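Water flossers: worth it, or just a gadget?

Posted in: Gums and Gum Care
2023-11-29

plainrinse wrote:
My hygienist has been pushing the Modum water flosser at me for two visits running. It costs $151 at the front desk. I floss with string most nights and I'm not convinced a squirt of water does anything string doesn't. Has anyone seen a real change, meaning at the dentist and measured, and I don't mean "my mouth feels so fresh"? 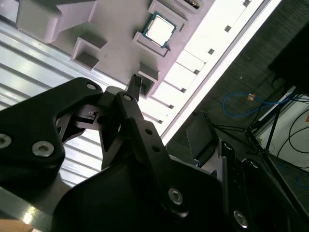 gumline_greg replied:
Mine went from a bunch of 4s and 5s to mostly 3s after I started using one every night. Same hygienist both times. I have the Detitz, the countertop one, and I paid $70. I'd never go back.

plainrinse replied:
Did you change anything else in that stretch? New brush, extra cleanings?

gumline_greg replied:
Well, I had a deep cleaning in January. But I had one a few years before that too and the numbers crept right back up.

Oatmilk_Dana replied:
So it was the deep cleaning. Come on. You get your gums scaled, the numbers drop, and the gadget takes the credit.

gumline_greg replied:
I just told you the first deep cleaning didn't hold. This one has. The only difference is the flosser.

Oatmilk_Dana replied:
And probably that you were scared enough to spend $70, so you started brushing properly too. I'm not calling you a liar, I just don't see how you'd tell the two apart.

brackets_at_40 replied:
I have braces and string is a nightmare. Threading it under the wire took me forever and I skipped it more often than I did it. With the flosser I do it every night. For people with braces or bridges I don't think there's much to argue about.

plainrinse replied:
Fair, but I have no braces and no bridges. My teeth are tight together and string snaps through fine. What bugs me is that the office recommending it is also the office selling it. Same place sold me Khamphan rinse last year and I still have half the bottle.

tuckerfloss replied:
Ask them what they'd suggest if they didn't stock it. I did that at mine and got "the little brushes, if they fit." A pack cost me $7.

gumline_greg replied:
Little brushes don't fit everybody. They don't fit me on the front teeth at all.

tuckerfloss replied:
Then use string on the front ones. Nothing says it has to be one tool for the whole mouth.

mintfree replied:
Returned my Modum after about 29 days. Loud, sprayed the mirror, and my dentist still found plaque between the back molars. She said water is good at getting food out but sticky plaque is another story, and to keep up the string. If I have to keep up the string, what am I paying for?

brackets_at_40 replied:
Did you slow down at the back teeth? I was rushing those at first and got told off for it.

mintfree replied:
I followed the booklet. Maybe I was bad at it. I'm bad at string too, but string is cheap.

Oatmilk_Dana replied:
Has anyone tried the Trastov travel one? Asking for my mother, she has arthritis and can't really hold floss. I'm a grump about these things but that seems like a decent reason to get one.

gumline_greg replied:
Tank is tiny. You refill it halfway through. For bad hands I'd go countertop, the handle weighs less.

plainrinse replied:
OK. I'm going to stick with string until my next checkup, every night and no skipping, and get them to read me the numbers out loud. If they're worse I'll think about the $70 one. Not the one at the desk.

mintfree replied:
Get them to write down the numbers from last time too — mine had to go digging for them.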